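30th May – Hi, I'm Maite Aranda, and I look after the table-clearing crew at Jorel. We're getting robot arms this August, and I couldn't be more pleased! Before that, every clear-up gets tried out in simulation.
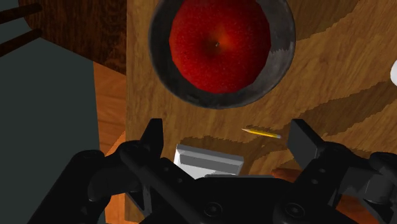 Will anyone lose their job?
All 186 of us are staying, and nine of us are training to run the arms.

My lot will do less stacking and more time with guests (about time too).
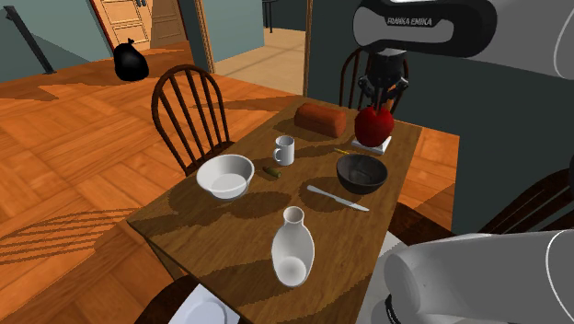 Leire Benítez is sorting the new rotas, so ring her at our Rinano office.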